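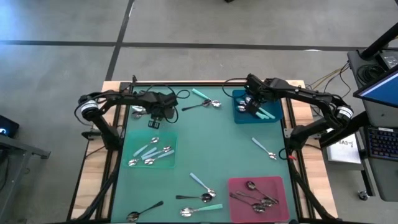 Mixed spoons are slow to put away, and the person in charge of utensil sorting at Prulutden has spent two years on that one step. The rule in use is one handle type per bin. Bin color is not matched to handle color: spoons with pale blue handles go in the green bin, mint-green handles in the blue one, and the dark metal spoons in the pink one. "People expect the colors to agree," the sorting lead said. "We tried that at Mullow. The bins got swapped every time the shelf was restocked, and then the labels were wrong as well. Now the rule is only that a bin holds one kind."

The bins are shallow enough for a hand to reach the bottom. Deeper ones were tested in August and dropped. "You lose the last spoon in a deep bin. It lies flat in the corner and you have to tip the whole thing out."

The full set at Prulutden is 143 spoons, sorted in batches. A batch starts spread out on the mat, with the bins set down first and the spoons between them. Stacked spoons are the main source of delay. "Two bowls nest and you pick up both," the lead said. "If they are the same type, fine. If they aren't, one is in the wrong bin and you find it at the end."

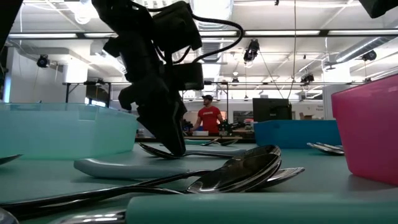

Work surface and timing

The tables have a wooden top with a teal-green mat over the middle. The lead asked for the mat after a trial on bare wood. "A thin handle on wood grain is hard to see at the end of a shift. On a plain color it stands out - the pale teal ones less so, I admit."

A batch is allowed 60 minutes, including the check. The check is done by bin: every handle is looked at, then the bin goes to the shelf. If there are 4 or more errors in a batch, it is sorted again from the start.

Asked what would change next, the lead named the dark spoons. "They are thin and they slide. I would like a liner in that bin. Pevulis has sent a sample and it has not been cut to size yet."
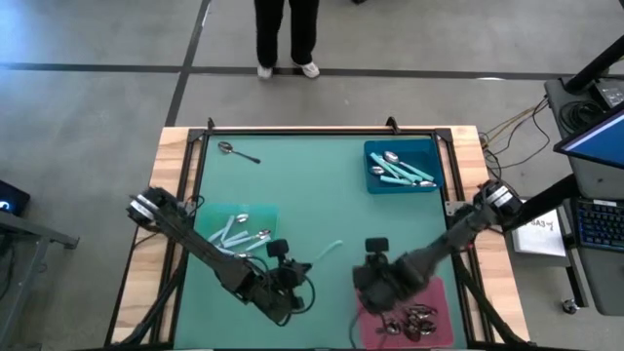 Wibisono Department of Kitchen Practice - Utensils and Storage

The department plans to write up the bin rule as a single page for the Mullow site. Forks will be covered separately. "Forks catch on each other," the lead said. "The bins may have to be wider, and I don't want to guess at a width before we have run a batch."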